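Folding Knitwear Without Wrecking It: My Textiles Project

3. What I did and how it went

I'd already done the washing part of the project (Pristix on a cool cycle, see section 2), so this bit is all about folding and storing. I had one drawer to work with and a Clilla storage box that cost me 600 pence in a sale, which I was very pleased about!

I tried three ways of folding: in half and half again, rolled up like a towel, and sleeves tucked in first with the body folded over them. Rolling looked lovely for a day and then the ribbing went all wavy, so I gave up on it quite early. Folding in quarters was quick but left a hard crease right across the chest.

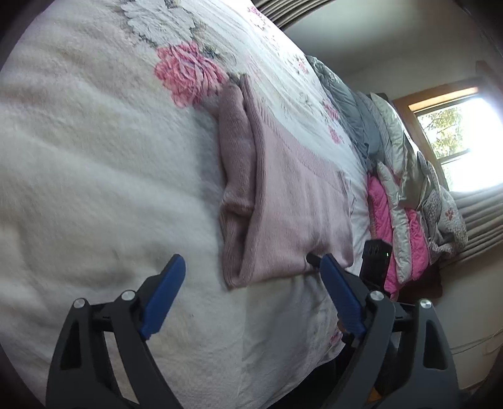

Sleeves were the thing I kept getting wrong. They slide about, and if you just lay them across the back they bunch up as soon as you lift the whole thing. I did all my folding on the bed, on a fleecy blanket, as the desk was far too small. With the dusty-pink knit you get a fat bulge down one side and some puckers near the wide ribbed band, so it's never going to stack as flat as a T-shirt. I'd pad the box with tissue next time, and I still want to try it with a thicker wool jumper.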